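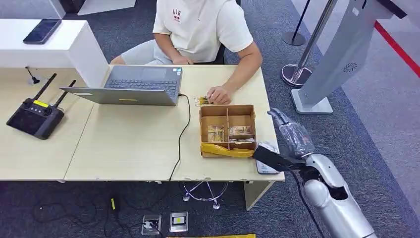
What's the quickest way to sort a box of small boards when half of them have lost their labels?

Get them out one at a time, look at each in decent light with the laptop open next to you, and put each one back in its compartment before you touch the next. It's slow for the first row and then it speeds up a lot.

Print this entry | E-mail this entry

Notebook, August, started just after 2 in the afternoon

Right, the parts box. I've been putting this off since we moved desks and I finally gave in, mostly thanks to the Sunton job needing a spare board that I was sure we had and couldn't find. (We did have it. It was in a bag with something else entirely, more on that further down.)

The partitions are holding up better than I thought they would. Plain cardboard, slotted together, and I was all set to replace them with something grander, but they do the job and you can pull one out when a bag is too wide for its slot. So the box stays! What I do want to change is what goes where. At the moment it's by whoever ordered it, which made sense when there were fewer of us, and now means you have to remember whose idea a thing was before you can find it.

New order, starting from the back row:

Back row — Irkik boards, spares first, then the ones with a known fault. Known fault means written on the bag, please, in words. A cross in marker pen tells me you were annoyed and that's all it tells me.
Middle row — anything for Pinau. Connectors and little adaptor boards mostly.
Front row — loose components, in clear bags, bag folded over and not taped. The tape takes the print off the labels and I've lost two part numbers that way.

I thought about going by size instead and gave up after one row, it looked lovely and you couldn't find anything.

The stock list says 3,536 items across everything we keep, and I don't believe it for a second. That number was carried over from the old list and the old list counted resistors. I've left it alone for now and put a note next to it. If anybody wants to do the real count they're welcome to it, I'd suggest a long evening and the radio.

The Sunton spare, then. It had been bagged up with the Malik samples, and to be fair they're the same size with nearly the same hole pattern, so I can see how. The easy way to tell them apart is the connector: the Sunton one has 4 pins and the Malik one has more, and you can feel the difference with a thumb without getting your glasses out. I've split them into separate bags and written the name on both sides. Still need to check the spare powers up before I promise it to anyone.

Things I keep meaning to sort out round the desk and am writing down so I have to:

Cables underneath. It's a proper nest down there. I tried following one by hand from the plug end and lost it in the middle. Next time everything's switched off I'd like to pull the lot out, tag both ends and put back only what we use. I suspect we'd end up with a fair few left over.

Floor sockets. Handy where they are, but you do need to look before you roll a chair back. Would a longer lead along the desk leg be better? Not sure, I'd rather try it than argue about it.

Bags. Can we keep the empty carrier bags somewhere that isn't the parts box? They drift over the front and then you can't get at the front row, where all the small stuff is going to live.

Laptop lead. Comes off the side, over the desk and down the front, right where your knees want to be. If I turn the laptop round it could go off the back. Will try that tomorrow.

4.30ish. Two rows done, front row still in a muddle. The middle one took longest as the Pinau bags had been opened and refilled so many times that the labels meant nothing, and I ended up checking every adaptor against the drawing. Found a board I can't place at all. No name on it, no number that matches our list, and it isn't one of the Sunton or Malik ones. I've put it in a bag marked WHAT IS THIS and left it in the end compartment. If it's yours, take it and write something on it first.

Also, we're nearly out of the small clear bags. The medium ones are fine. Please order the kind with the white strip you can write on, the plain ones are cheaper but the marker rubs straight off.

Front row tomorrow, then the Sunton spare on the bench supply.

2 comments | 4 shares
Print this entry | E-mail this entry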